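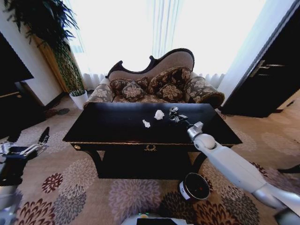

No. 17

I promised in the last post that I will write about the solar panels on our building, and then I did not write for a long time. Sorry for this. We had the meeting on Sunday, so now I have fresh numbers and fresh opinions, and I want to put them down before I forget.

For those who are new on this blog: I live in a house with several apartments in Losine, a small town with a lot of wind and, in winter, very little sun. The roof is flat and it belongs to all owners together. Two years ago we voted to put solar panels there. I voted yes, but I was afraid of the paperwork, and I was right to be afraid.

The panels themselves were the easy part. The company Antal came with a truck and a small crane, and in three days everything was on the roof. They did not drill into the roof. The frames stand on their own feet and are held down by concrete blocks, and under each foot there is a rubber mat so the roof skin is not damaged. I asked many questions about the wind, maybe too many, and the foreman showed me the calculation on paper. We had two strong storms after that and no block has moved. I went up with the chalk marks to check.

The difficult part was how to share the electricity. There were two ways. In the first way, all the power goes to the common meter, so it pays for the elevator, the stair lights and the heating pump, and what is left is sold to the grid. In the second way, each apartment gets a part of it on its own bill. Everybody wanted the second way at first, me too. But for this you need a new meter for each apartment and a contract with the network company, and one owner who does not sign can stop it for everybody. We have such an owner. So we took the first way.

Now the numbers. In our first full year the roof made 2313 kilowatt-hours less than Antal promised in the offer. This sounds terrible, but I looked at it month by month and most of the difference comes from two places. The first is the chimney of the neighbor house. Its shadow goes across the west row from three in the afternoon, and in the offer it was not drawn at all. The second is that the inverter switched itself off in August, when it was very hot in the small room under the roof, and we noticed it only when we came back from vacation.
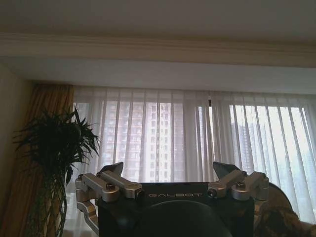
The Galbot gripper, with an armchair on the right.

For the inverter we now have a solution. We put a ventilation grille in the door, and I installed Stiltix, a small program that reads the inverter and sends me a message when the production is zero in daylight. It is free if you have only one roof. The setup took me one evening and a lot of bad words, because the manual is translated from some other language, and I think not by a human who has seen an inverter. But it works. In the first week it sent me a message at five in the morning, so I had to tell it what I mean by daylight.

For the chimney there is no real solution. Antal offered us optimizers for the west row, which are little boxes behind each panel, so that one panel in the shadow does not pull down the others. The price was too high for what we would win back, and we said no. I am still not sure that it was the correct decision. If somebody here has such boxes on an old installation, please write me how they behave after some years.

On Sunday the big subject was the battery. One family wants a Julline battery in the cellar, and I understand them, it is a nice thing to have. But our common consumption at night is small. The elevator sleeps, the lights are LED, and the pump needs little power in summer, when we have the most sun. I said that we should first measure one more winter and then decide. The discussion was long - longer than my patience - and at the end we agreed to put 200 per apartment aside for next year, and nothing is ordered yet.

One practical thing which I learned too late: take pictures of all labels before the panels are mounted. The serial numbers are on the back side. For the warranty registration I needed all 30 of them, and I was lying on the roof with a mirror and a flashlight like a dentist.

Next time I want to write about the feed-in contract, and why the first payment came to the wrong bank account.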